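**House rules for handheld demo stations: draft 2, please be rude about it**

**villads_e**
Kamier want a page of good practice before we let more people loose on the grippers. Last Saturday I watched a whole session where the cable was stepped over 30 times and tripped on twice, so I have opinions. What would you put in?

**tremier_tom**
Rule one, stop writing rules. We had 300 lines of them at Fonham and the operators read the first and the last.

**oluf.h**
Then write two good ones and put them first and last. Mine would be cables and sleeves. Gown cuffs creep down over the marker cubes, the tracking sulks, and someone re-records the lot while pretending it's the software.

**tremier_tom**
It usually is the software.

**oluf.h**
It was a cuff, Tom.

**kettle_on**
I disagree about keeping onlookers out, which was in draft 1. Our place is one room. If I banished everyone without a gripper in their hand I'd be banishing my own manager, and she does my rota. Mark out a walking route and leave it at that.

**villads_e**
Fair. Onlookers stay, route goes in. Here's where draft 2 stands. Villads Eskildsen is the name on it, so complaints to me, compliments to Oluf.

1. Tape down or cover any cable that crosses a walking route. "Everyone knows it's there" does not count as a cover.
2. Sleeves end before the marker cubes begin. Check again after each break.
3. Keep to the objects on the task sheet. Mugs live elsewhere.
4. Go in with one gripper at a time unless the task calls for both. Bring the jaws round a small pot gently and keep the other gripper's jaws clear of it.

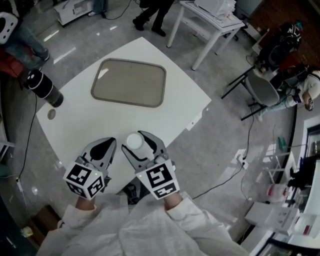

5. Anyone may call stop, including whoever is sitting down.

**kettle_on**
Five is good. Does "stop" mean put the grippers down or freeze?

**oluf.h**
Freeze, then put them down on the table. Kárason's sheet says the reverse and I've argued with them since September.

**tremier_tom**
You've got 4,000 recordings and no rule about naming the files. I'll wait.

**villads_e**
Draft 3, Tom. You're writing it.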